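Wisalach Home Study: call for participants

Does decluttering do anything?

We are looking for 200 households to help us find out. There is no shortage of books, programmes and paid helpers promising that a tidy home will help you sleep, save money and stop rowing with your partner. We have read a good deal of what is offered as proof and most of it is thin. One much-quoted survey asked people how they felt the day after a skip was collected. Of course they felt better. We would like to know how they felt in the spring.

What you would do

The study starts in September and runs for six months. Half the households will be asked to clear two rooms by whatever method they like. The other half will be asked to change nothing, and we do mean nothing, so please don't sign up if you are itching to do the loft. You can't choose your group. Everyone fills in a short diary once a week (ten minutes, paper or online) and has two home visits, one at each end. We look in cupboards. If that bothers you, this is not the study for you.

Who can take part

You must be 18 or over, have lived at your present address for at least a year, and expect to stay put until the study ends. Renters are very welcome. We can't take anyone who works in home organising or sells storage – sorry, but you'd be marking your own homework.

What you get

£285 per household, paid in two parts, the second after the final visit. We don't hand out free boxes or labels, and no storage company has put money into this. We turned down one that offered.

What we can't promise

A tidier house, for a start. We ran a small trial in Peruson with 22 homes and the results pointed in no clear direction. Some people in the clearing group bought more containers and filled them. It may be that the whole business makes no difference, in which case we will publish that, with the figures.

How to apply

Write to Mahtab Azimi, Wisalach Home Study, 222 Dehghan House, or ring the study office between 10am and 4pm. Tell us who lives with you and how many rooms you have. Please don't send photographs of your mess, or tidy up before we come.
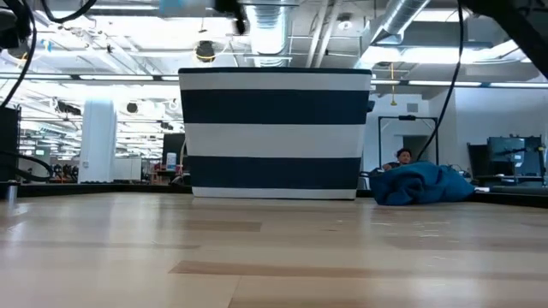 Striped fabric storage bin and a blue cloth on a table.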